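**Second Folen film to start shooting in April**

The thriller Folen will get a second part. The production company Mumix has confirmed that filming starts in April in the coastal town of Prerkent, where the first film was also made. Jae-in Ahn returns as director and has written the script alone this time.

The first film told the story of a night ferry which arrives in harbour without its crew. It was made with a small budget and opened in only 3 cinemas, but it stayed in the programme for the whole winter and was later shown in 60 towns. The new film begins on the morning after the last scene, and follows the harbour pilot Shin, who had a minor role before. 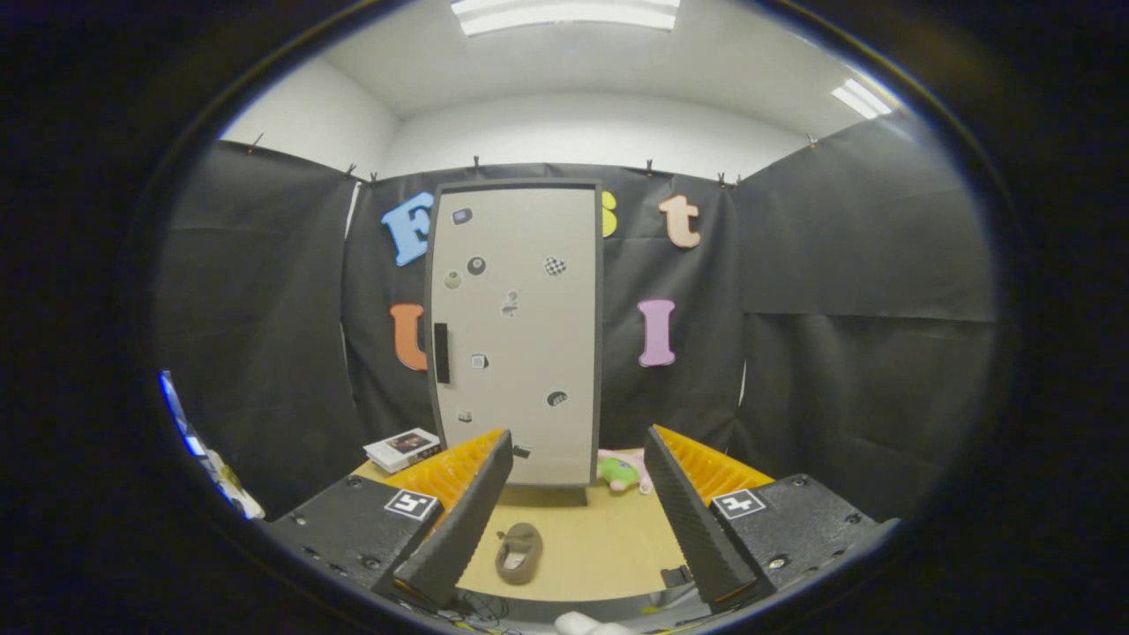
*Two fingers with ribbed orange-yellow pads, above a light tan tabletop.*

Ahn said that she did not plan a sequel at first. "I had many pages about Shin which we could not use," she told the local paper. "After some time I saw that they were already half of a film." The shooting is planned for nine weeks, mostly at night, and the old customs house will be used for the interior scenes.

Mumix is also looking for extras. For the first film, 216 people from the town took part, and nearly 4000 have now applied for the second one. Applicants must be over 18 and free in the evenings – experience is not needed. Those who are chosen will receive a letter before the end of March.

The cast is not yet announced, and there is no release date. The first film will be shown again at the Prerkent town cinema during the shooting, at 8 p.m., with free entry for residents.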